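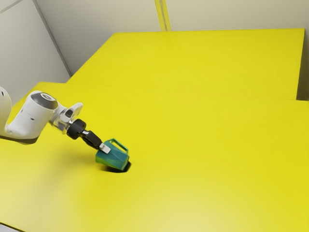
A white robotic arm and a teal object over a yellow table (computer rendering).

Filed under: Studio / People / How we work

About Coughlan

Coughlan is an architecture office of nine people above a shoe repair shop. We design libraries, small schools, bus shelters, one crematorium and a surprising number of staircases. There was never a Mr. or Ms. Coughlan on the payroll. The name came with the lease, painted in gold on the street door, and the quote for removing it was more than we had in the bank.

Niamh Doherty and Grigore Nedelcu started the office after losing the same competition with separate entries. They met at the exhibition of the winning scheme, where both had come to be gracious and neither was managing it. Their first joint entry, for a covered market in Arnberg, lost too, though it got a kind paragraph from the jury that we kept on the wall for years. The second one won. It was a public toilet. We are still very proud of it, and it still gets more visitors than everything else we have built put together.

Most of our work comes through open calls, and we like it that way, on the whole. A competition gives you a site you would never have picked, a budget written by an optimist and a deadline at noon. We have now entered 63 of them. We won some, we placed in others, and there is a flat file by the kitchen for the rest. New staff are encouraged to go through it. Marilou Panganiban did in her first week and found a canopy roof from a failed ferry terminal that ended up, a good deal smaller, over the bike racks at the Zitesberg library.

Zitesberg is the job people usually call us about. It's a branch library of 615 square meters on a sloping lot, with a reading room that steps down the hill and a children's room that used to be a drainage problem. The town wanted a landmark. We suggested windows that open. The conversation took most of a year and they got a bit of both.

We also do temporary things: festival pavilions, courtyard installations, a stage that had to fit through a door. Emese Bakos runs this side of the office and is the only one of us who can back up a trailer. Her rule is that anything we put up for a weekend has to come down with hand tools and go somewhere useful afterward. The benches from the Ferkona courtyard are in a schoolyard now. The big paper lantern from the same project is in our stairwell, where it has proved hard to get rid of.

How we work

Everyone draws. Everyone goes to site. Everyone answers the phone, with varying levels of charm. Models are made early and badly, from whatever is in the recycling, and the good one gets made at the end if there is time (there isn't). Drawings get pinned up at four in the afternoon, and anybody in the building is allowed to comment, including the shoe repair shop, whose views on handrails have been sound.

Cathal Egan looks after technical drawings and building permits. He reads codes for pleasure and will tell you about stair widths at parties. If your project is an old building with a new use, you'll probably deal with him first, and he'll probably ask to see the basement.

We don't have a house style, or at least we say we don't. Clients have pointed out the round windows. We're looking into it.

Working with us

We take on 2 interns a year, both paid, starting in November. Send a short letter and no more than ten pages of work. We'd like to see one project that went wrong and what you did next. Please don't send a file bigger than 50 MB - the office internet is older than some of the applicants.

For new projects, a phone call is best, in the morning. If you have a site, tell us where it is and which way the rain comes from. If you only have an idea, that's fine too, but bring biscuits.

Recent from the studio
Zitesberg library: the bike racks, finally
Notes from a jury we were not on
Ferkona courtyard, where the benches went
What we learned from the Arnberg market hall
Open call: ideas for a very narrow lot
Internships, how to apply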